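Perguntas frequentes — Cestas de fruta da Quinta Sakia

O que vem na cesta desta época?

Em março ainda estamos em plena laranja, e que laranja! As árvores do talhão de baixo carregaram muito este ano e o sumo está doce sem enjoar. A cesta leva também limões, uma ou duas variedades de maçã de conservação e, quando calha, um molho de ervas do canteiro da cozinha.

Que tamanhos existem?

Dois. A cesta pequena chega para uma ou duas pessoas durante a semana, a grande dá para uma família que goste mesmo de fruta (ou para quem faz compotas, e são muitos!). Neste momento entregamos a 108 casas e ainda temos lugares na volta de Grolesow.

A fruta é tratada depois da colheita?

Não leva cera nem conservantes. Por isso a casca é mais baça do que a do supermercado e pode trazer marcas do vento ou de uma folha que roçou. Ralem-na à vontade — é das melhores coisas que se pode pôr num bolo.

Como devo guardar as laranjas em casa?

Num sítio fresco e com ar a circular. Sacos de plástico fechados são o pior inimigo dos citrinos: a humidade fica lá dentro e o bolor aparece num instante. Uma caixa com furos serve lindamente, desde que a fruta não fique demasiado amontoada.

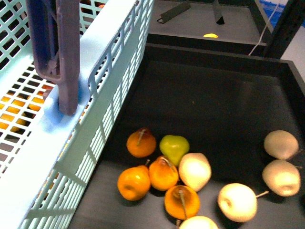 Caixa de paredes perfuradas, com cor de laranja a espreitar pelas aberturas.

No frigorífico aguentam mais tempo, mas tirem-nas uma hora antes de comer. O sabor muda imenso!

Posso trocar um produto de que não gosto?

Claro. Escrevam à Joanne Lambert até às 18h da véspera da entrega e digam o que preferem. Quem não gosta de maçã costuma pedir mais limão, e há uma casa em Stilbridge que só quer laranjas o ano inteiro (no verão temos de negociar).

O que faço às caixas vazias?

Deixem-nas à porta no dia da entrega seguinte. Basta passá-las por água e deixar secar ao ar, viradas para baixo. Se uma vier partida, avisem, para a retirarmos da volta.
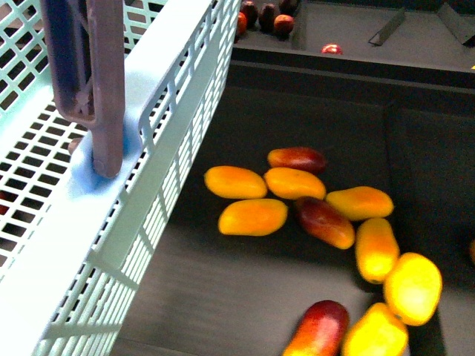 Visitas e apanha

Posso ir apanhar fruta convosco?

Sim, e adoramos companhia! O Rajitha Thambiah recebe os grupos às 9h30 junto ao tanque e mostra como se corta o pedúnculo sem rasgar a casca. Tragam calçado fechado e um chapéu. Tesouras temos nós, também em tamanho de criança.

O terreno é acessível com carrinho de bebé?

O caminho principal é, os talhões nem por isso. Depois de chover há lama até à cancela.

Vendem árvores?

Vendemos algumas laranjeiras enxertadas, em vaso, a 38 euros cada. Costumam esgotar antes do fim da primavera, por isso peçam para ficar na lista se quiserem uma — avisamos por mensagem quando estiverem prontas a levantar.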